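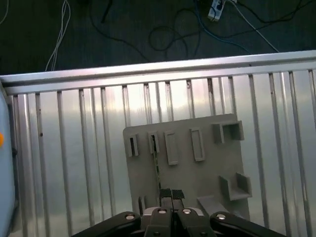 Makullow, a small automation workshop that builds test equipment for packaging lines, has finished the first part of a project to teach a robot arm to put thin parts into holders by having people steer it through the job.

The work began in April and uses an upright gray board with eight raised features on it, among them narrow slots, open rectangular frames and a wedge-shaped block. An operator sits at a desk a few steps away and moves a hand controller, and the arm copies the motion. Each run is saved along with the view from a small camera at the wrist. The company has kept 2367 runs so far and wants 3000 before it trains the final version of its software.

Keisha Marchetti, who leads the project, said the slots have taken most of the time.

"You have a thin strip and a thin opening, and the board is standing up, so you're coming at it from the side," she said. "A person does that by feel. Our operators have to do it by eye, and they get better at it over a week or two."

Another 189 runs were thrown out. Most of those came from the first days, when operators were still learning how far the arm travels for a given movement of the hand. Marchetti said a run is dropped if the strip slips in the fingers or if the operator stops for too long partway through.

The team also tried guiding the arm by hand, with the operator holding it near the wrist and pushing it through the motion. That went faster for the large open frames. On the slots it was worse – the operator's arm often got in front of the camera, and the recordings couldn't be used.

Twelve operators have taken part, all of them from the company's own assembly floor. Doina Jurić, one of the first to sign up, said a session lasts an hour and that she prefers to do the slots early in it.

"After that your hand gets heavy," she said. "I do the big ones at the end."

The control software comes from Pandoter, which has supplied Makullow before. Viorica Zupan, an engineer there, said an update due next month will let operators slow the arm down near the board without letting go of the controller. The change was requested by the operators.

Makullow has not set a date for using the trained arm on a customer's line. Marchetti said the next board will have the same holders in different positions.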